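Home | Shelf Tours | Reviews | Trade List | About

Filed under: Collecting, Grumbling

September 13, 2024
Posted by the shelf keeper

So Handum has announced another "vaulted" figure, and my inbox is full of people asking whether they should be buying two.

I've been collecting vinyl figures long enough to have an opinion on this, and my opinion is that a company telling you something is rare is the weakest evidence there is that it's rare. Handum has now vaulted the Adley the Fox Knight figure for the second time. If you were around for the first time, you'll remember the email. It had a padlock on it. It said the mold was being retired and that what was in stores was all there would ever be. Then in January the same fox turned up again in a slightly shinier green cape, with a sticker on the window that said "From the Vault," and everyone who'd paid double for the first one got to stare at it on the endcap of a regular toy aisle.

The new one is $49. The edition is 600, or so the box says. I have some thoughts about that number.

What does 600 even mean?

I asked Handum's customer service this question in an email, politely. Six hundred of what? Six hundred in this country? Six hundred with this sticker? Six hundred per store chain? The answer I got back thanked me for being a fan and said edition sizes are "accurate at time of packaging." Read that a few times and see if you feel better.

The figures aren't individually numbered, either. Vallen numbers theirs. You turn over a Vallen figure and there's a little stamped number on the left foot, and while I suppose a company could stamp the same number on more than one foot, at least they'd have to go out of their way to do it. Handum prints the edition size on the cardboard and leaves the figure itself blank. Once it's out of the box, there's no difference between your limited fox and anybody's fox. I've held both. The paint on the ears is a hair neater on the limited one, but I own two of the regular release and the ears on those don't match each other, so I'm not calling that evidence.

And the sticker. People pay for the sticker! I have seen the same fox, same cape, same everything, listed at $50 more than the other one purely on the strength of a foil circle the size of a quarter. I'm told the sticker must be uncreased and straight. Mine is crooked, and it left the factory crooked, so apparently I have the poor man's version.

The price guide problem

The usual reply when I complain about this stuff is "well, look at what it's going for." Fine. Where? Most people look at the Hlongwane guide, and I've used it for years myself, mainly for working out trades. But go and read how the numbers get in there. Members type in what they paid. There's no receipt involved. If I bought a fox from you for a silly price and we both logged it, the fox would have a silly price by dinner.

I'm not saying people do that. I'm saying the guide showed a big jump on the fox the same week as the announcement, when hardly any had shipped, and I'd like to know who was buying and selling a thing that was still on a truck.

I started keeping my own record of this. It's a plain spreadsheet with the asking price, the final price if I can find it, and whether the box was called mint (the box is always called mint). I don't claim it proves much. It only covers the auctions I happened to notice, and I notice the ones that annoy me. But going by what I've written down so far, the asking prices go up after every vault announcement and the final prices mostly sit where they were. A lot of listings just expire and come back a bit cheaper – same photos, same thumb in the corner.
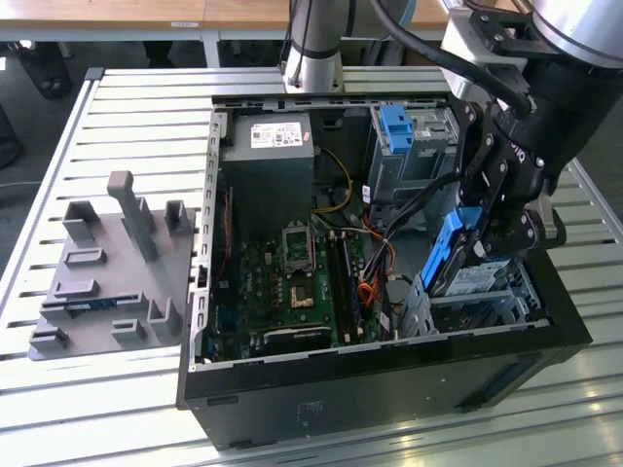
What I'm doing about the fox

I'm buying one. I know. I've spent all this time complaining and I'm still buying one, because I like the fox and I don't have the green cape. I'd have bought it at the normal price with no padlock and no countdown clock, and Handum could have had my money with a lot less fuss.

What I'm not doing is buying a second one to "hold." I did that with the Vallen moon set a few years back. I kept both copies sealed, in the closet, in those stiff plastic protectors that cost more than you'd think. When I finally went to sell the extra, I got back what I'd paid, minus fees, minus the protector, minus shipping a large box of mostly air across the country. The buyer then asked for a partial refund over a dent in the corner that I still say was not there when I packed it.

A few of you have asked if you should sell your first-release fox now, before the new one lands. I don't know. If you like looking at it, keep it. If you only bought it because of the padlock email, I'd think about letting it go while other people are still reading theirs. Just don't use my spreadsheet as a reason, and don't use the guide as one either.

I've also been asked about the rumored convention color, the all-white one. I've seen a single blurry picture, and it could be the regular fox with the brightness turned up. Until there's a box with a barcode on it, I'm treating that one as somebody's hobby.

Next post should be the shelf rearrangement I keep promising – I still have to decide whether the Vallens go above the Handums or get their own case. Comments are open, and if your 600 fox has a number stamped on it anywhere, please send me a photo of the foot.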